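Bin picking: how many examples before you train the first time?
Forum: Automation and Learning > Data collection
Thread started September 25, 2022

bolt_and_nut
Hello all. I am new in this forum but not new with robots, I am programming them since many years, only never with learning. Now we have a task with mixed parts in a bin and my boss wants that we try a grasp model. I read very different opinions about how much data one must collect before the first training. Some people say to start with 200 grasps and look, other people say that everything under several thousands is a waste of time. We have one arm and one person (me). What would you do?

For information, the parts are different in color and in length, most of them blocks and some thin metal pieces. The software is Mamel, the free version.

kettlebridge
200 is fine for a first look. You will throw that model away, but you will learn if your labels are stored correctly and if your camera sees the bottom of the bin. I would be much more afraid to collect for a month and then find out that the gripper width was saved in the wrong unit. This happened at Dinton when I worked there, and we lost 11 days.

bolt_and_nut
Thank you. The unit thing I will check tonight.

Sorrel_T
I do not agree with kettlebridge. With 200 you get a model that always goes to the middle of the bin, and then the boss sees it and says learning does not work. The first impression with a boss is important. Collect more, train later, show later.

kettlebridge
Then do not show it to the boss.

Sorrel_T
You have a different kind of boss than I have.

ostrava_line4
May I ask something more basic. Are the grasps made by a script or by a person who steers the arm? In my opinion this matters more than the number. With a random script most attempts are failures, and the model has very few good ones to learn from. With a person you get almost only successes, and it never learns what a bad grasp is.

bolt_and_nut
For now by script, it takes a random point above the parts and goes down. From the first evening I have 17 good grasps and a very long list of bad ones. So your description is correct for me.

ostrava_line4
17 is not so bad for random. Keep all the bad ones, please! Many people delete them to save space on the disk.

mirabel_k
I want to add a point about resetting. Everybody speaks about the number of grasps, but in my project the slow part was to put the parts back and mix them. If you always throw the parts from the same corner, they always lie in the same way. We used two bins, the arm takes from one and drops in the other, and when the first is empty it works in the other direction. So the mixing is made by the arm alone and you can go to eat.

Sorrel_T
Two bins is good, but the drop must be high enough, otherwise the parts land side by side like in a box of pencils.

bolt_and_nut
I did what mirabel_k wrote, more or less. The bins stand one behind the other and I fixed them with clamps. Before this the front one moved a few millimeters each time the gripper touched the wall, and after an hour the calibration was not valid anymore. I also reduced the speed near the walls.
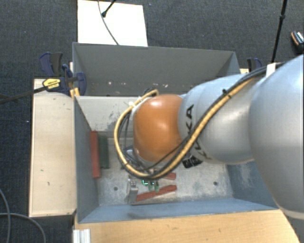 The next problem is the long parts. When one lies close to the side wall and nearly parallel to it, the script chooses a point in the center of the part, and the fingers do not have the place to go down between part and wall. I get a collision stop, and I must go there and confirm it by hand. In one night I had 6 of these stops and each time the collecting was standing still until I woke up. Is it better to forbid the zone near the wall? Or do I let it try with a low force and save it as a failure?

kettlebridge
Let it try. If you forbid the zone, you will have no data from there, and the model will be blind exactly where it is difficult. Set the force limit low and let the program retract alone after contact.

mirabel_k
For me the contrary. I forbid the zone in the first round and open it in the second one. A bent finger costs more than missing data. Also please look at your hoses when the wrist turns a lot, the long side of the bin asks for strange angles. I limited the last axis in the script and lost almost nothing.

ostrava_line4
The Shboul guide has a chapter on wall grasps, where they push the part away from the wall first and then grasp it. It is more work, but the push can also be learned. I tried it only with cubes, so I cannot say if it is good for long parts.

bolt_and_nut
I will make it like kettlebridge says, but with the axis limit from mirabel_k. The pushing maybe in November, when the Sindeseck gripper is delivered. It has thinner fingers and then perhaps the question is another one.

Sorrel_T
If you change the gripper in November, your old data is only half useful. One more reason not to hurry with the training.

kettlebridge
One more reason to train now, while data and gripper belong together.

bolt_and_nut
I see that I will not get one answer here :) The script is running again since this morning. When I have some 200 attempts with the new limits, I will write here how many of them were good.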